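3. What the friendlies told us

I should say at the start that I never set out to study pre-season friendlies. I wanted league matches, because that's where the points are, but Ruben Koster at Tredberg kept telling me the interesting passing happens in July, when the coaches are still trying things out and the players barely know each other's names. So I went along to a few, and he was right, and this section is the result.

We followed two amateur sides, Tredberg and Vedness, through 7 friendlies. I sat on the touchline with a clipboard and wrote down every restart that I could get to in time - throw-ins, goal kicks, short corners, the lot. That gave us 159 restarts we were happy with. Anything where I'd been chatting, or where the ball came back on from the wrong pitch, got thrown out.
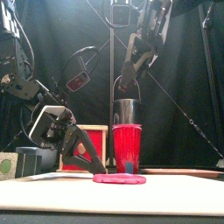 Goal kicks were the surprise for me. Vedness had a new keeper who liked to roll the ball out to her left back, and the left back really didn't like getting it! For the first couple of matches she simply hoofed it up the line. By the third she had started looking inside first, and from then on the short goal kick became their most common way of starting again. Tredberg went the other way. They began the summer playing short and gave it up after a bad afternoon at Zumach, where the pitch slopes towards one corner and everything along the ground ends up there.

I'd be careful about reading too much into this. Friendlies have rolling substitutions, and in one match Tredberg used more than 45 minutes of the second half (there was a long stoppage) to try players in places they'd never stood before. Ruben thinks that makes the numbers useless for talking about tactics. I think it makes them quite good for talking about habits, and we've agreed to leave both views in.

One more thing on throw-ins. Kapoor's coding sheet, which we borrowed, has 4 boxes for where a throw goes: back, square, forward and down the line. I found the last two hard to tell apart from ground level, so in our counts they are treated as one. If you'd rather have them split, the raw sheets still have my first guess pencilled in.

Figure 3. A black gripper closed around a pink spatula, with a wooden board and a red cup of utensils beyond.

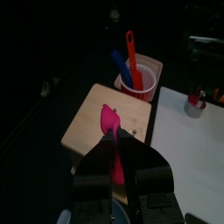

3.1 Problems with the touchline method

Sitting on the touchline is cheap and rather pleasant, but you do miss things on the far side. I moved to the opposite touchline at half-time whenever the home side let me, and I marked on each sheet which side I'd been sitting. Corners from the far flag are the weakest part of the data, and I've left them out of the comparison in the next section.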